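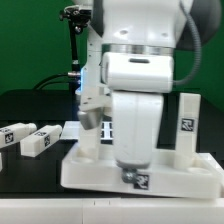 Bench Cell Inspection Checklist, with Comments
Kit under review: Seidel assembly bench cell, supplied by Odari
Site: Plerndale workshop, bench 2
Kit reference: 2908
Visit: Tuesday, morning start

Before you begin, a word on how we fill these in. Every line has a result (OK, OK with comment, Attention, or Not checked) and a space for remarks, and we'd much prefer you to write too much in the remarks than too little! The people at Kerero who will decide whether to keep the kit after the trial weren't at the bench with us, so the comments are really for them.

SECTION A. AROUND THE BENCH

A1. Floor clear on the operator side, no trailing leads
Result: OK
Comment: Nicely kept. The matting had been lifted and swept under, which we always like to see, and the stools had been moved well back before we arrived.

A2. Emergency stop within reach of the standing position
Result: OK with comment
Comment: It works, and it stopped the arm on both tries. It is mounted a touch low for a taller person, though, and we would ask Odari to send the longer bracket. They do offer one, it just isn't in the standard box.

A3. Front barrier fitted along the working edge
Result: OK
Comment: The white barrier runs the whole width at the front. We pressed along it by hand at the join and felt no movement. Please do the same each month, as it takes no time at all.

A4. Warning labels present and readable
Result: OK
Comment: There is a triangular label on the arm base and a smaller yellow and black one at the wrist. Wipe them with a soft cloth and plain water only. Cleaning spray has a way of lifting the corners.

SECTION B. ARM AND GRIPPER

B1. Cables secured and free to move with the wrist
Result: OK with comment
Comment: We took the arm slowly through its full reach and nothing snagged. The loop by the wrist is generous, and we would rather have that than a tight one, but do keep an eye on it if anybody changes the programme to include a fuller turn.

B2. Finger condition
Result: OK
Comment: No nicks or splits that we could find. A spare pair comes with the kit, part 266, and it was still in its bag in the drawer. Lovely.

B3. Grip on the block, held over the table
Result: OK
Comment: We asked for the hold test to be done with the speed turned right down so we could get a good look from the side. The block should sit square between the fingers and should not tip when the arm pauses. It behaved itself each time we ran it.

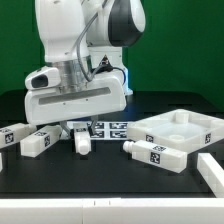
Item B3: gripper fingers closed around the top of a block, nozzle end towards the front.

B4. Gripper opens fully on release
Result: OK
Comment: Fully and quite briskly. Do remind new operators that the release is quicker than the close, as it can make a person jump the first time.

B5. Hands kept out while the arm has power
Result: Attention
Comment: We don't want to be stern, because everyone at Plerndale was very welcoming and the tea was excellent, but we did see somebody lean in to straighten a block while the cell was only paused. Paused is still powered. Please use the stop, straighten the block, step back and then restart. A small notice at eye level would help, and we are happy to send one over.

SECTION C. PARTS, TRAY AND MARKERS

C1. Tray seated and free of debris
Result: OK with comment
Comment: Seated well. We found a few crumbs of packing foam on the tray floor and brushed them out before testing. A soft paintbrush kept on the shelf would be just the thing.

C2. Printed markers clean, flat and undamaged
Result: OK
Comment: We looked at the board on the table as well as the markers on the tray and the blocks. The cell relies on these to find its parts, so a scuffed one should be replaced and never drawn over in pen. (We have seen it done elsewhere!)

C3. Upright block clears the tray walls
Result: OK with comment
Comment: There is enough room, but it is snug towards the right-hand side. If the tray is ever moved, run the clearance check again before going back to normal speed.

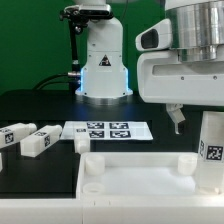 Item C3: upright block at the right of the tray, with the marker board lying behind.

C4. Spare blocks laid out on the table, clear of the tray
Result: OK
Comment: Tidy. The layout sheet in the Seidel handbook is worth pinning up somewhere near the bench.

C5. Camera mounting tight
Result: OK
Comment: The clamp knobs were firm. Check them by hand only, please, with no tools.

SECTION D. PAPERWORK

D1. Handbook at the bench
Result: OK

D2. Service log up to date
Result: Attention
Comment: The last entry is number 962 and it has no initials beside it. Everything else in the log is beautifully kept, so this looks like a simple slip. Please have it signed before our next visit.

D3. Trial agreement on file
Result: Not checked
Comment: The office was locked. We will ask Kerero for a copy.

OVERALL RESULT
Fit for continued use under the trial, with B5 and D2 to be put right. Please send a short note to Odari once both are done, and copy us in.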